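News > Property > Valuation and Surveying

Foulkes opens a Bravley office for home valuations and party wall work

25th June

Foulkes, the independent firm of surveyors and valuers, is opening a second office in Bravley, and we could hardly be more pleased about it! The new branch will handle valuations for probate, shared ownership, divorce settlements and lease extensions, along with party wall notices for anyone planning a loft or a rear extension.

Our Delard team carried out 954 valuations last year, and nearly a third were for homes on the Bravley side of the river. Five surveyors will be based at the new office, two of them newly qualified (both trained with us in Delard, and we're delighted they stayed).

Sowmya Kulkarni, who will run the branch, grew up in the town and has valued everything from canal cottages to the flats above the old market. "Bravley is a lovely place to value property, and a tricky one," she said. "You can have a terrace where one side is freehold and the other has 60-odd years left on the lease. I love that kind of puzzle, and I can't wait to get started."

Reports go out in plain English, with the comparable sales listed at the back so that families and solicitors can see how we reached the figure. Probate reports give the value at the date of death, and we're happy to talk executors through them by phone.

The office is on the ground floor at Flolside, next to the library, with step-free access from the car park.
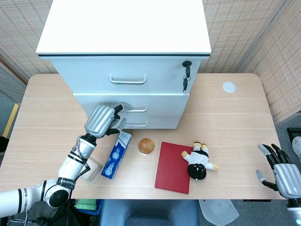 Booking a valuation

Appointments at Bravley start in July and can be booked now through either office. Please have your lease or title number to hand if you know it (don't worry if you don't, we can look it up). We confirm every booking within 24 hours, and the fee is agreed in writing before anyone visits.

Press contact: the Foulkes press desk, Delard office
© Foulkes. All rights reserved. | Back to top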